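3.2 Clearing the carpet

Paper scraps turned out to be our richest material. A crumpled sheet offers any number of places to take hold, and people find one at once, often with a sheet in each hand and the marker left lying between them.

Figure 3. Floor clearing on striped carpet, in four panels.
(a)

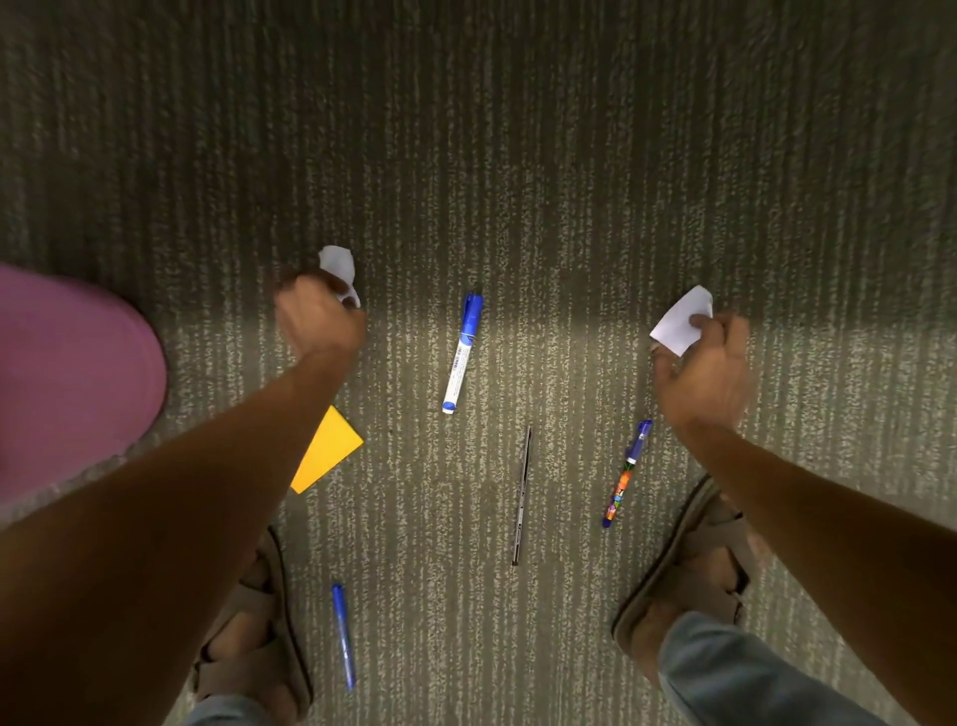
Pick up the pens first, or somebody steps on one, wrote Hedley in response to our draft. We like the rule, but our tidiers at Pakance mostly went for paper. Small pieces were handled with one in each hand, near the feet.

(b) 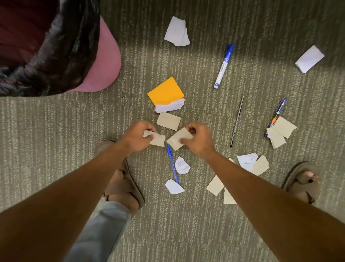 3.3 Order of pickup

Each session began with 8 items on the floor. The hands rarely took turns neatly, and this delighted us: one hand could be closing on a crumpled piece while the other pinched a folded square right beside the marker.

(c)

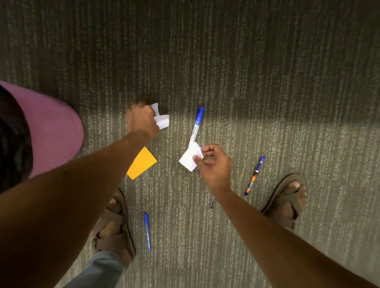
Photo: Drollier / Pakance floor study

Sticky notes were a favorite of ours. Their color stands out on gray carpet, yet they were easy to lose under a forearm. A slim black pen is harder to spot against the stripes, and we coded it separately from the marker.

(d)

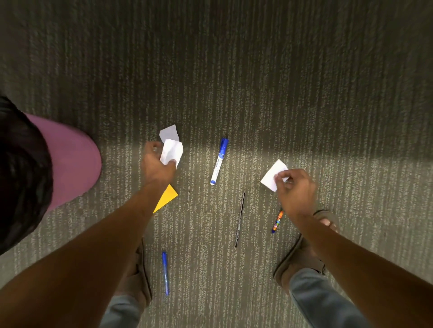
Does it matter which hand takes the paper? Only when a second person is working close by, in which case we coded the hand nearer to them. Sessions with one tidier were coded by first touch, following Ko.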